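The Certificate on the Wall

Is a short online credential worth the money, or does it only feel that way on graduation day?

The email arrives in November, when bonuses are being talked about and everyone is a little unhappy with their job. A new program in business analytics, or supply chain leadership, or "strategic decision-making," will open its doors for 21 weeks. You can do it from the kitchen. You will come out with a certificate, a digital badge, and, the email strongly hints, a raise.

I have received a lot of these emails. This fall I decided to read one all the way to the end, footnotes included, and then read the ones from its competitors. What follows is what I learned, and it hasn't made me want to sign up.

The pitch I started with came from Prornbridge, a company that sells management certificates to people who already have degrees and don't want to quit work to get another. Its headline number is hard to miss. Of 1,000 graduates surveyed, 978 said the program had been "valuable to their career."

That is a remarkable share of satisfied customers. I can't get that many people to agree on a pizza. So I asked how the survey worked, and the answer took two weeks and three polite reminders. The graduates were surveyed on the last day of class, through the same web page where they downloaded their certificates. They had just finished something hard. They had paid for it. None of them had yet gone back to a boss with the thing in hand to find out what it would buy.

You could run the same survey at the exit of any movie theater and learn that most people don't like to admit they wasted an evening. A better question would be what happened a year later. Did the graduates earn more than they did before? More than the people at the next desk who didn't enroll? Prornbridge told me it does not collect that information, though it is "exploring" the idea.

Hirkard, a rival with a lower price and a plainer website, does collect it, after a fashion. It invites former students to report a promotion or a new job. Those who do get a discount on their next course. Those who have nothing to report are never heard from, and they don't show up in the total. The result is a page full of promotions and no way of knowing how many people are missing from it.

None of this is fraud. It is ordinary selling, the kind we know how to squint at when the product is a mattress. We squint less when the product is education. A course looks like school, and most of us were raised to believe that school is good for you and more of it is better.

The employers' side of the story is just as fuzzy. Every brochure I read had a line about skills that companies are "hungry for." Few of them named a company, and those that did tended to name one whose staff had taken a course, which isn't the same as one that hires people because they took it. A firm that buys a hundred seats for its own managers may simply have training money to spend before the end of the year.

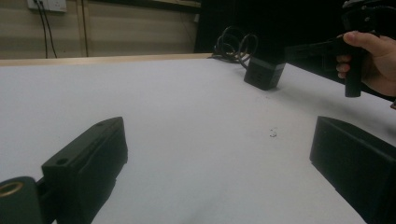
Nava disagreed with me when I put this to her, and said I was judging the courses by a standard I would never use on a regular college degree. Plenty of bachelor's programs can't say what their graduates earn either, she pointed out, and they cost far more and take four years. She had paid for her certificate herself, learned how to read a balance sheet, and stopped being afraid of budget meetings. She wanted to know what was wrong with that.

Nothing is wrong with it. I'd go further and say that learning to read a balance sheet is one of the more useful things a working adult can do, and it is badly taught in most places. If that's what you're after, and the price doesn't hurt, go ahead.

But look at what she bought and what she was sold. The brochure promised "a proven path to leadership." She got a decent accounting course. Those are different products and they ought to have different prices. A community college near me teaches introductory accounting at night for a small part of what Prornbridge charges, with a teacher who grades your homework and tells you when you've misunderstood depreciation. It has no badge. I think a lot of the money is going to the badge.

The badge deserves a closer look, too. It goes on your online profile, where recruiters are supposed to see it. I have sat on my share of hiring panels, and I can't remember a single time when a badge changed the conversation. Experience changed it. A good answer to a hard question changed it. Once or twice a cover letter did. The certificates sat at the bottom of the page with the hobbies.

Maybe my panels were old-fashioned. Some fields do run on credentials, and if you work in one of them you already know which letters matter. The trouble is with the broad middle of business education, where the titles are vague enough to suit anyone and the letters matter to the people selling them.

Then there is time. Estar, the third company I looked at, says its course takes "just a few hours a week." In the student handbook, several clicks deeper, the number grows. Reading, recorded lectures, a group project and a weekly discussion board where you must post one comment and answer two more. Anyone who has been forced to write "Great point!" under a stranger's paragraph at 11 p.m. knows what that part is worth.

Those evenings have a price even if it isn't on the invoice. They could go to a project at work that your boss would notice, or to sleep.

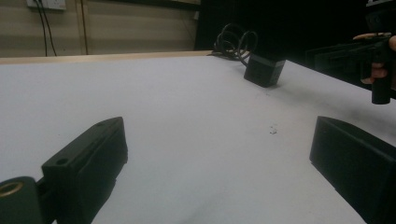
What to ask before you pay

If you're still tempted, and plenty of sensible people are, call the school and talk to a person. Ask when graduates were surveyed and how many didn't answer. Ask how many students who started the last session finished it. Get the full cost in writing, with fees for materials and the exam, and the last date you can get your money back.

Then ask your own employer. Tell your manager the name of the program and ask directly if it would change your pay or your title. A vague smile is a no. If the company thinks the course is so valuable, it may offer to pay for it, and that would tell you more than any survey.

I asked all three schools for their completion numbers. Hirkard sent me a figure for one course, its shortest. Estar said the information was private. Prornbridge said someone would get back to me, and in the meantime offered me $100 off if I enrolled by the end of the month.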